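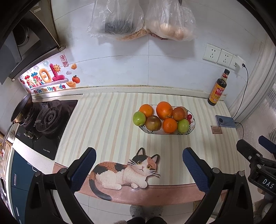 Worktop with the striped cloth, fruit plate and flat cat, as set out for the kitchen corner.

December 2025

Kitchen corner, second go at the dressing. Notes for me and for Dušan Hájek, who takes the corner over after the break.

Cloth first. Stripes running from the wall to the front edge. I had them the other way to begin with, side to side, and the worktop looked short and fat. Turned it and it's better. The cream, grey-green and beige-pink are quiet enough that the fruit does the work. The pinkish-brown border with the stitched line goes along the front and hangs over slightly. It won't lie dead straight, it wants to curve, and I've stopped fighting it. Don't iron the border. I tried a warm iron on the offcut and it went shiny in one spot.

Plate: the long white one with the dark rim and the leaf pattern. Code 203 in the crockery book if it has to be found again. The round Skotero bowl is back on the shelf. Fruit in a bowl piles up and you only see the top layer, on the long plate nearly everything shows.

Fruit: oranges in the middle, biggest one towards the back, green apples out towards the ends, the reddish ones filling in. The two small red fruits go at the far right end, one above the other. The left green apple sticks out over the rim. I pushed it in and it came out again when I moved the orange, so it stays where it is. Anyone who wants it tidier can take an orange out, but then the middle looks thin.

Shopping for this came to 567 on the petty cash sheet, which includes the fruit kept back in the cool cupboard. Receipt is in the envelope. Apples last time went about 8 days before the skin started to wrinkle, oranges longer. Turn them over every couple of days and look at the undersides. Wipe the plate while they're off it.

Cat: the flat calico one goes at the front, lying across the cloth and the border, head tilting to the right, tail hanging down over the border. Tried it flat against the wall first and it was lost behind the plate. It slides if the cloth is pulled, so do the cloth first and the cat last. Keep it away from the fruit, juice on the white paws would be a nuisance to get off. Haven't tested what it can be cleaned with. Damp cloth only until somebody has.

Sauce bottle, yellow label, stays at the back right against the wall. I thought about taking it off altogether. Left it on, a kitchen with no bottle in it looks like a shop. Label to the front. Check the cap is done up properly before moving anything, the last one left a ring on the Fason cloth that never came out.

The brown GREEN LIFE tag is still lying on the right near the edge. Either it goes in the tag tin or it gets stuck in this book. Same with the blue-grey thing beside it, needs a home off the counter.

To do:
Ask Naltodora whether they still sell the striped cloth. A spare would be useful.
Try lemons in place of one of the oranges.
Find the Hegedűs tea towels, last seen in the bottom drawer, and see if any of them go with the grey-green.
Move the plate 5 cm to the left and see if the right-hand side feels less crowded.
Dušan to decide about the cat for February.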